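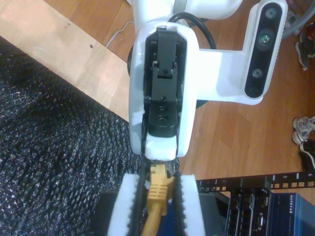 Geldpolitik wirkt über mehrere Kanäle auf die Realwirtschaft, und jeder dieser Kanäle setzt voraus, dass Zahlungen zwischen Banken verlässlich abgewickelt werden. Die vorliegende Einheit behandelt den Zusammenhang zwischen Zentralbankbilanz, Reserven und Geldmenge. Reserven sind Buchungsposten auf Konten der Zentralbank. Ihre Übertragung erfolgt elektronisch und ist auf Netzwerktechnik angewiesen, wie sie dort am Boden unter dem weißen Roboterarm steht. Für die ökonomische Analyse wird die technische Ebene im Folgenden als gegeben betrachtet.

Einheit 9: Zentralbankbilanz und Geldschöpfung
Stand: 16. Sep. 2022

1. Begriffe

Die Geldbasis umfasst den Bargeldumlauf und die Einlagen der Geschäftsbanken bei der Zentralbank. Davon zu unterscheiden sind die Geldmengenaggregate M1 bis M3, die überwiegend aus Einlagen von Nichtbanken bestehen. Kauft die Zentralbank eine Anleihe von einer Geschäftsbank, so steigt die Geldbasis; die Geldmenge M1 bleibt zunächst unverändert. Erwirbt sie das Papier über eine Geschäftsbank von einem Versicherer, so wachsen beide Größen.
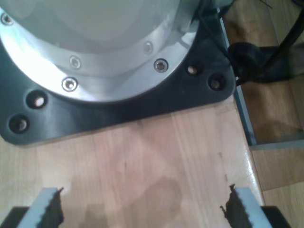 Abb. 1: Sockel eines Roboterarms mit verschraubtem Aluminiumflansch.

2. Rechenbeispiel Flernach

Die Volkswirtschaft Flernach verfügt über eine Zentralbank und zwei Geschäftsbanken, Lastura und Haltano. Die Zentralbank hält Anleihen im Wert von 535 Mio. Lis. Auf der Passivseite stehen ausschließlich Bargeld und Reserven in gleicher Gesamthöhe. Sie kauft nun Anleihen im Wert von 40 Mio. Lis aus dem Eigenbestand der Lastura.

Die Bilanzsumme der Zentralbank steigt auf 575 Mio. Lis. Bei der Lastura findet ein reiner Aktivtausch statt: Der Anleihebestand sinkt um 40 Mio. Lis, die Reserven nehmen um denselben Betrag zu. Überweist ein Kunde der Lastura anschließend 30 Mio. Lis an einen Kunden der Haltano, so gehen Einlagen und Reserven in dieser Höhe über. Die Summe der Reserven im Bankensystem ändert sich dadurch nicht. 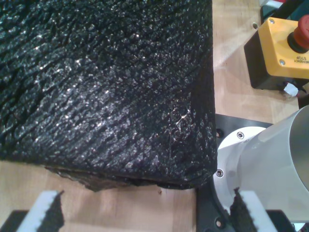
Abb. 2: Schwarzes Objekt mit rauer, glänzender Oberfläche.

3. Grenzen des Geldmultiplikators

Das einfache Multiplikatormodell leitet die Geldmenge aus Geldbasis, Mindestreservesatz und Bargeldquote ab. Bei reichlicher Liquidität verliert es an Erklärungskraft. Die Kreditvergabe hängt dann vor allem von der Nachfrage, der Bonität der Schuldner und den Eigenkapitalvorschriften ab – zusätzliche Reserven führen nicht mechanisch zu zusätzlichen Krediten. Das Verhältnis von Geldmenge zu Geldbasis kann in solchen Phasen deutlich sinken.

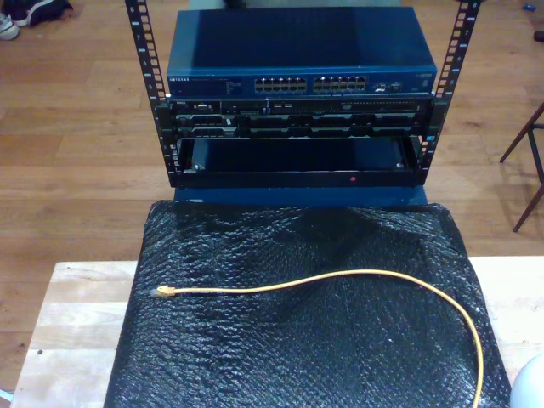 Mihret Derese wandte hierzu ein, der Multiplikator werde damit zu früh verabschiedet; als nachträglich berechnete Kennzahl bleibe er brauchbar, sofern man ihn nicht als Ursache der Geldschöpfung lese. Der Einwand ist zutreffend und bei der Bearbeitung der Aufgaben zu berücksichtigen.

4. Aufgaben zur Vorbereitung

Stellen Sie die Bilanzen der Zentralbank und der Lastura vor und nach dem Anleihekauf in Kontenform dar. Erläutern Sie anschließend, wie sich das Ergebnis ändert, wenn der Verkäufer ein Pensionsfonds mit Konto bei der Haltano ist. Die Lösungen sind bis Ende September in schriftlicher Form einzureichen.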